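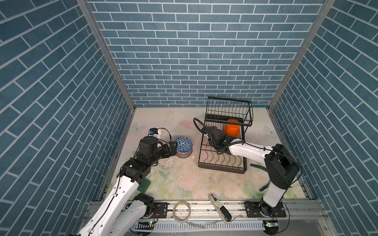 Dish rack with an orange bowl in the upper basket, and stacked bowls beside it.

Flomville Community Kitchen
Minutes of the December meeting

The meeting opened at 7:00 p.m. in the Clovport Street hall. The minutes of the last meeting were approved with one change: the word "freezer" in item 4 should read "fridge."

1. Money
The balance at the end of the month was $1419. The gas bill is not in yet. The meeting agreed to keep $1000 back for the winter and to spend the rest as needed on food and supplies.

2. Wednesday suppers
Supper will be served from 5:30 instead of 6:00, starting next month. Several people with young children had asked for this. The cooks need to be in by 3:30, and the side door will be unlocked for them. Soup stays on the menu every week. The lentil soup from the Kurtuluş recipe was well liked and will come back – with less salt.

There was a long talk about bread. The Onik bakery has offered day-old loaves at half price if we pick them up before closing. The meeting accepted the offer. A driver is still needed.

3. Dishes
Bowls are going home with leftovers and not coming back. Lidded tubs will be put out by the door for leftovers, and a note will go on the serving table. It was agreed to order 48 more soup bowls. Color does not matter so long as they stack.

Racks should be cleared at the end of the night and the bowls put away. The morning playgroup has asked for this twice.

4. Heating
The hall heater cuts out when both ovens are on. The landlord has been told. Until it is looked at, please run one oven at a time after 4:00. A motion to buy 2 space heaters was put forward and voted down over the cost of running them.

5. Sign-up sheet
The paper sheet stays. An online one was tried in the fall and people filled in both, so some shifts had too many cooks and others had none.

6. Other business
The back step is loose – use the ramp for now. The lost property box is full and will be emptied after the holidays. A request to store folding tables under the stage was left for next time.

The meeting closed at 8:25 p.m. The next one will be held in the same room at 7:00 p.m.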